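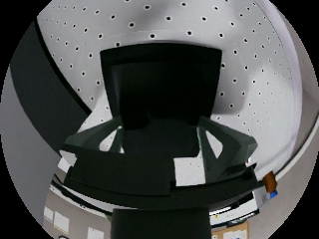
Perforated ceiling, holes in curving rows

How to tell if ceiling panels will fix an echo

Sellers love to quote one big number. I don't trust it. Try this first.

1. Clap once in the middle of the room and listen for a ring.
2. Hang 2 thick blankets on facing walls. Clap again.
3. If the ring is gone, you may not need a ceiling at all.

Still ringing? Ask what sits behind the holes. Panels screwed flat to concrete do very little, whatever the brochure claims. I-hsuan Tai got a quote of $2469 from Tarstead for one office and the backing wasn't even listed. Get that in writing before you pay a deposit.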